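Work and Automation, Unit 6: The Slice Line at Policarpio
Course handout, spring term. Instructor: Honeylyn Dumlao

Read this before we meet. It replaces the second half of chapter nine, which was written when a food plant could choose between a fully manual line and a machine the size of a bus. You'll still want the chapter for the vocabulary (cycle time, changeover, takt), but the plants it describes feel a long way from where most of you will end up working, and I would much rather we spend our two hours on a place where the change is going on right now.

Policarpio is a mid-sized vegetable kitchen. It washes, peels, slices and packs for school cafeterias and hospital kitchens. The prep floor runs two shifts, the first one starting at 5:30 a.m. I've been visiting since last fall, and I have to say it has become my favorite place to think about this subject! People there talk about their work in great detail if you ask them about it, and they have been generous with me.

6.1 What the job was before

Until last year the tray station was four people on each side of a belt. Slices came off the cutter in a heap, and the job was to pick out the bad ones, lay the good ones in a tray, and slide the tray down to the sealer. It paid the lowest rate on the floor. New hires started there and most of them asked to move within a few months.

On paper this is one task. The old job sheet says "sort and tray" and leaves it at that. When two students from an earlier section sat with the crew for a morning and wrote down everything they did, they came back with a list that filled both sides of a page. Here are a few items from it:

Feeling whether a slice is limp before looking at it.
Pulling apart two slices that are stuck together.
Noticing that slices are coming thicker and calling over to the cutter.
Wiping the tray edge so the film will seal.
Slowing down on purpose when the sealer is backed up.
Telling a new person to bend their knees.

Keep that list handy. We'll come back to it, and Exercise 2 depends on it.

6.2 What changed

The plant brought in a pick-and-place arm called Flendudik, built by a small firm named Wirkham. It took over laying slices in trays on one side of the belt. The other side stayed manual. The team then spent most of the winter working out what the arm could be trusted with, and that period is the part I find so interesting, so I'm giving it more space than the machine itself.

Sebastián Echeverría had been a lead on the tray station for six years when the arm came. He was asked to be the "cell trainer," a title that didn't exist before. In the first month he showed the arm's handlers what a good pick looks like, over and over, with a hand tool fitted with the same kind of gripper. He'd pick, place, and explain. A lot of his explanations ended up as rules. Some of them never did, and the arm still hands those cases back to a person.

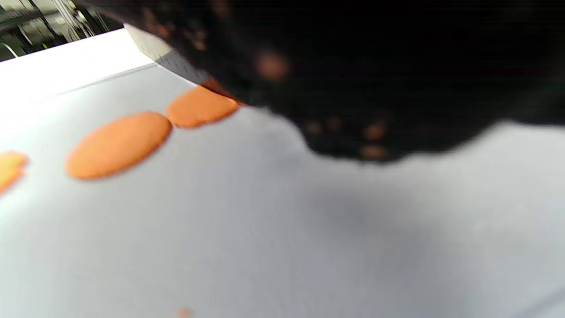 Handing cases back is the center of this unit, and in the trade it's usually called exception handling. An automated station does well on the cases it was set up for and passes along the rest, so the rest becomes somebody's whole day. Think about a slice as the arm has to deal with it. A smooth, flat orange disc with bare surface on nearly every side gives a gripper room to come in. Move a second disc up until only a very narrow gap is left between them, and the same approach might nudge one, grab both, or miss. Lighting matters too: pale glare at one end of a surface and shade at the other can make two similar slices read as different colors. A person on the line deals with all of this without stopping to put a name to it. Sebastián had to put a name to it, and he told my class that the naming was the hardest work he'd ever done at the plant. He also said he loved it.

6.3 Some numbers, and how to read them

The plant let me share a few figures from one shift in March. Please don't pass them around outside the course.

Trays filled, manual side: 878
Trays filled, arm side: 977
Picks handed back to a person, arm side: 455
Trays reopened at the sealer, both sides together: 102

The first thing everybody does is subtract 878 from 977 and announce that the arm wins by 99. Fine, do the subtraction. Then look at the third line. Each of those 455 handbacks was a moment when a person had to look up, work out what was wrong, fix it and let the arm go on. That person's attention is spent in small pieces all shift long. The tray count doesn't show it, and neither does the wage sheet, where the position was still listed as "sort and tray" when I last asked.

The fourth line has a different problem. It lumps both sides together, so it can't tell you which side caused the reopened trays. When I asked about it, the shift office said the sealer had always been counted that way. This happens all the time! Old measures stay in place after the work has changed under them. If you ever get a say in one of these projects, ask early which counts will need splitting.

6.4 What it changed for the people

I'll go through this by position, as the floor is organized that way.

Tray crew. Fewer people stand at the belt on the arm side. Two moved to packing, one moved to the wash room, and one became the handback operator. The repetitive reaching went down a lot, and the people I spoke with were glad about that. Several of them also missed the talking. With four on a side you had someone across from you and someone next to you. The handback operator has a screen and a stool and a long stretch of guarding.

Handback operator. This is the new job, and it's harder to describe than the old one. It's lighter on the shoulders and heavier on the eyes. The rhythm comes from the machine: nothing for a minute, then five calls in a row. During the first weeks operators were staying for a full shift. They now swap every ninety minutes, a change that came from the operators themselves, and I'd like you to notice who it came from.

Cutter operator. The cutter is upstream and wasn't part of the project plan at all, yet this person's day may have changed the most. The tray crew used to call out when slices came thick. The arm doesn't call out. It just hands back more picks, and by the time anyone connects the two, a whole bin has gone through. The cutter operator now checks thickness with a gauge several times an hour, which nobody had scheduled. Go back to the list in 6.1 and find the item that got lost.

Cell trainer. Sebastián's case is the happy one, and it's a wonderful story, but be careful with it. One person got a new title, more money and a job he enjoys. There was one such job. Whenever you read that automation "creates skilled roles," ask how many, who was told about them, and what training was offered to the people who didn't get one.

Maintenance. They picked up a machine with its own spare parts and its own cleaning procedure. Residue is a constant concern on any vegetable line, and anything that touches food has to be cleaned and signed for. The first cleaning schedule was written for the arm and forgot the hand tool. A maintenance tech added it in pen.

6.5 A comparison case

Godidis, two towns over, put in similar equipment the same year and went about it in another order. The arm was installed over a shutdown, and the crew saw it for the first time when they came back. The technical result was decent. The trouble came from the list problem: no one had written down what the crew did, so there was nothing to check against when things went wrong, and the people who could have explained had already been moved to other areas. They ended up borrowing former tray workers back for an hour at a time. Those workers were helpful and, understandably, annoyed.

I don't want you to leave thinking one plant is good and the other is bad. Policarpio had a slow winter season to experiment in, and Godidis didn't. Timing explains a fair amount of the difference. We'll argue in class about how much.

6.6 Terms to know

Exception: a case the automated station isn't set up to finish.
Handback: passing an exception to a person.
Upstream effect: a change in someone's work earlier on the line, caused by automation later on the line.
Tacit skill: something a worker does reliably without having it written down.
Demonstration: showing a task by doing it, so the motion can be recorded and learned from.

6.7 Exercises

1. Using the figures in 6.3, write one paragraph arguing that the arm side is doing better than the manual side and one paragraph arguing that you can't tell. Use the same four numbers in both.

2. Take the list in 6.1. For each item, say whether it went to the arm, to the handback operator, to someone else, or disappeared. Two of them have no clean answer. Say which two you picked and why.

3. Spend thirty minutes watching a repeated task at your own workplace, or in a kitchen, library or garage where you have permission to be. Write down everything the person does that wouldn't be on the job sheet. Aim for a full page. Show it to the person afterward and add whatever they tell you that you missed.

4. Draft a new job description for the handback operator, no longer than one page. Include the breaks, the swaps and the pay grade you think is fair, and be ready to defend the pay grade out loud.

Exercises 1 and 2 are due at the start of class. Bring 3 on paper, please, since we'll be trading them. Exercise 4 can wait until the following week, after Sebastián has visited. He has asked for your questions ahead of time, so put yours in the shared folder by noon the day before.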